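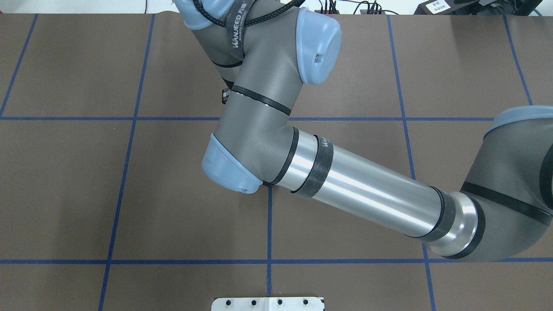
FOR IMMEDIATE RELEASE

**Vorker Workroom Brings Its Blue-Tape Tables to the Van Dijk Building**

*Free Todo sessions this fall will help neighbors lay out, sort and plan the projects that never quite fit on the kitchen table*

We are so pleased to share this news with our members, our friends on the avenue and anybody who has ever cleared off a dining table to start a project and then had to put it all away again for supper.

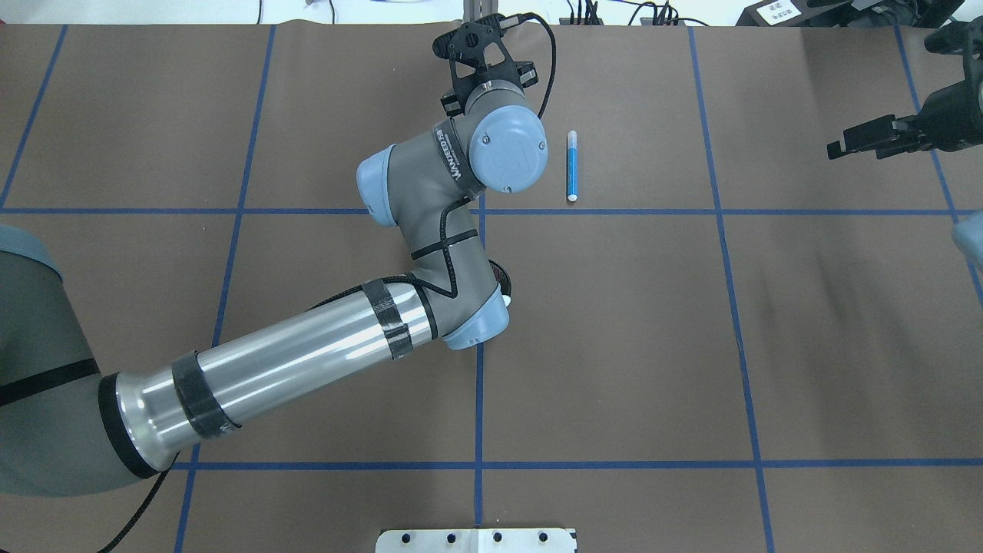

**RULTGATE, September** – Vorker Workroom will open its new layout room on the ground floor of the Van Dijk Building, 1801 Van Dijk Avenue, at the end of this month, and with it comes a program we have been looking forward to for a very long time. We call it Todo, after the lists our members kept pinning up by the door of our old place (some of those lists were pretty long!), and it is built on a simple idea: a good big flat surface, marked off in blue tape, where you can spread out what you have and see it all at once.

If you visited us at the old place, you already know the tables. The covering is plain and matte, so small parts and scraps of paper don't get lost in a busy pattern, and the blue lines run up and down and across to make large rectangular spaces. You might give one space to the pieces that are ready and the next to the pieces that need another look. Quilters use them for blocks, the model railroad folks use them for track plans, and last winter a family spent a whole Saturday's worth of patience matching up the parts of a grandfather clock, one space at a time, with cocoa on the side shelf where cocoa belongs.

The tape is there to be used, and we hope people will feel easy about it. Lines can be lifted and laid again to suit a project, and the spaces don't have to come out perfectly square. Members are welcome to bring their own marker, or borrow one from us, and number their spaces on slips of paper before they begin. We do ask that nobody write directly on the covering, and that caps go back on the markers, please and thank you.

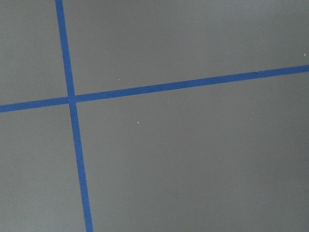

A line that wanders a little does its job just as well as a straight one, and we have come to be rather fond of the ones that do. What matters to us is that a person can walk away for a sandwich, come back, and pick up right where they left off. The new room makes that easier than it has ever been. It is open from 9 in the morning until 8 in the evening, the light is good well into the afternoon, and a project can stay on its table for up to 6 days if you sign for the space when you arrive.

The fall Todo program has room for 70 participants, and every session is free. Our spring program at the old place drew 122 sign-ups, many more than we could seat, so we would gently suggest putting your name down early. First-timers are very welcome and don't need to have a project picked out. Bring a drawer! Bring the box from the hall closet, the one with the cords and the picture hooks in it, and we will find you a table and a roll of tape.

Sign-up sheets are at the front desk of the Van Dijk Building, just inside the avenue entrance. Street parking is free after 6 in the evening, and there is a ramp at the side door.

**About Vorker Workroom**

Vorker Workroom is a member-supported workspace in Rultgate that offers table space, shared supplies and friendly help to people working on projects of every size. Membership is not required for Todo sessions.

**Press inquiries:** Please stop by or write to the Vorker Workroom press desk, Van Dijk Building, 1801 Van Dijk Avenue, Rultgate. Reporters are welcome to visit during open hours, and we'd be delighted to save you a table.

\###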